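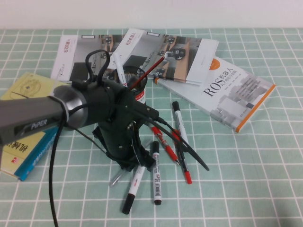
Category: Workshop Reviews > Arms & Motion

PiPER arm in a shared workshop: a month of picking up pens

By Jucélia Lins
Monday, June 17, 2024

Print this article | E-mail to a friend

I've wanted an arm at our shop in Narnham for years, and I have sat through a lot of evenings with hobby servos that buzz, droop and strip a gear the minute you ask them to hold a stapler. So when four of us split the cost of a PiPER this spring I was ready to be let down a little. I wasn't! It has been the most fun I've had at a bench in a long time, and I want to get this down while I still have the grumbles fresh too.

Our build is a desk tidier. Pens and markers go on the table, the arm picks them up one at a time, and they go into a mesh cup. Genivaldo Frota wrote most of the control code (we call the whole pile Narnunix, it started as a joke and now it's on the login screen) and I did the mounting, the cables and the endless fiddling with poses.

Setup took us two evenings. The first went to the mount and the second went to Genivaldo swearing at a USB adapter that was in the wrong port. After that it moved on the first command, and it moved smoothly - no twitch at the start, no wobble at the end. Coming from servos I just sat there sending it back and forth for a while.

What I like best is how well it repeats. We teach a pose over the middle of the table, send it off to the side, bring it back, and it comes down in the same place as far as I can tell by eye. In our last long session we logged 410 pick attempts and 86 percent ended with the pen in the cup. Most of the misses were ours. Markers with a fat round barrel like to roll when a jaw touches them off center, and two pens lying nearly across each other still beat our code more often than they should.

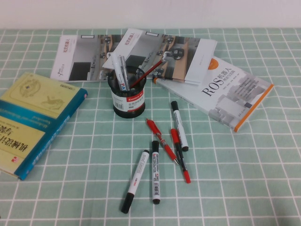

The test layout: loose pens and markers in front of the Comix cup, reference books behind.

The grid cloth was Dalva Sales's idea and I'd tell anyone to copy it. Being able to say "one square left" across the room saves a lot of pointing. It's soft enough that a bad approach doesn't scrape the fingertips, though it can bunch up if you come in too low, so tape the corners. The ROS book gets opened at least once a night. I don't read Chinese, but Dalva does, and the code listings are the same in any language.

Now the grumbles. Cable routing is on you. Ours hangs lower than I'd like on one side and I still stop and look before any big swing of the base. The first hour with the software is also rough if you've never touched ROS. Sebastião Vasconcelos, who had never used it, needed about 20 minutes of hand-holding before he could jog the arm alone, and then we couldn't get him off it.

Would I buy in again? Yes, tomorrow. For a single person at home it's a lot of money to tidy a desk with, but split between friends it's a great way to learn. Next up is a camera mount, and by September I'd like it sorting the red pens from the markers. Genivaldo wants it to put caps back on. We'll see.

Related items
- Trallell bench clamp, second look
- Spahić cable chain kit: worth the fuss?
- Janaína Guimarães on wiring an emergency stop at home
- Open night at the Narnham shop: what to bring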